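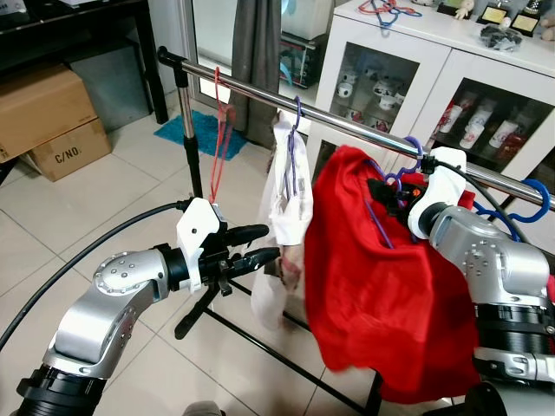 Print this page | E-mail this page

Section 4. Setting Up the Hanging Task

Welcome back, and well done for getting through the wiring section, which is the part everyone grumbles over! From here on the club's two arms start doing something you can show your family. Read the whole section once before you touch anything, then come back to step 1 with a partner. Two people is the rule for this task, one at the controls and one beside the stop button.

Before you start

You'll need the clothes rack, a handful of plastic hangers, two or three garments from the practice bin, and the task sheet that Margit Juhász keeps in the Kovora binder. Please put the sheet back afterward - we have already reprinted it more times than I'd like to admit.

1. Stand the rack in front of the arms with its base legs spread all the way out. Give the rail a gentle push with one hand. If it rocks, tighten the clamp on the upright and try again.

2. Slide the spare hangers down to one end of the rail and leave yourself a good open stretch in the middle.

3. Run the control program (it's called Sipos, after the street our first workshop was on) and choose "Hang, two arms." Wait for both arms to report ready.

4. Open and close each gripper a few times. The black finger pads should meet evenly. If one sits crooked, stop and turn to Section 7.

5. Check the cable on each arm. It wants a loose loop with plenty of slack, and it must never pass between the legs of the rack.

CAUTION: Keep hands, hair, and hoodie strings away from the rail whenever the arms are live. The partner at the stop button does not help with the clothes, however tempting it gets.

6. Dress a hanger with a garment and offer it to the right gripper, with the arms paused. Close the gripper, tug lightly, and step back before you unpause.

7. Bring the hanger up toward the rail slowly, at speed setting 2, until the hook is above it. Lower it a little at a time and don't let go until the hook has taken the weight.

8. Use the left gripper to steady any garment already hanging close by. Come in from the side with the fingers open.

Note: Heavy folds swing more than you'd think. Poppy Lightfoot likes to count slowly to five after every move, and her team managed 52 clean hangs last November, so I'd copy her if I were you.

9. When you've finished, park both arms, save the run under your team name, and write the result on the sheet, misses included. Béla Bodnár reads every one of them.

If the program stops with error 88, a joint has met more push than it expected. Pause, free the cloth by hand, and start again from step 4.

Questions go to Aisling Hennessy at the Tundar club desk.

Shares 2 | Comments 0

Search this manual Go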